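How to Read a Dividend Announcement Without Dozing Off

A dividend announcement is a short document written so that you'll stop reading before the useful part. With a little practice you can get through one in under 14 minutes, coffee included.

Start with the dates. There are usually four, and only one decides whether you get paid: the ex-dividend date. Own the shares before that day and the check is yours. Buy on the day itself and it goes to whoever sold them to you, who will not be sending a thank-you note.

Next, find the amount per share and work out what it means for you. Say you hold 1000 shares of Fatstead and it declares 7 cents a share. That's $70 before taxes, or one decent dinner if you skip dessert.

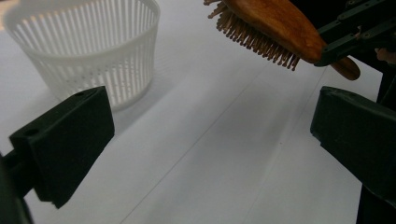

Now check whether the payment is regular or special. Drutico once paid a big special dividend in January, and half the message boards multiplied it by four and called it a yield. A special is a one-time gift. Take it out of your math, then do the math again.

Compare the regular amount with the last few quarters. You want the company's own past releases for this, as the yield on your broker's screen may still be using last year's payout. Ojala cut its dividend on a Friday after the close, and the screen I use went on bragging about the old number for most of the next week.

Then look for the verbs. "Declared" means the board has committed to it. "Intends to" and "expects to" mean the board has feelings about it. If you see "realigning our capital return framework," scroll down - the cut is in the third paragraph.

Last, open the cash flow statement. Subtract capital spending from operating cash and see whether what's left covers the dividend. Flullton's didn't, two years running, and the difference came out of a credit line. I owned it anyway. The yield was very attractive.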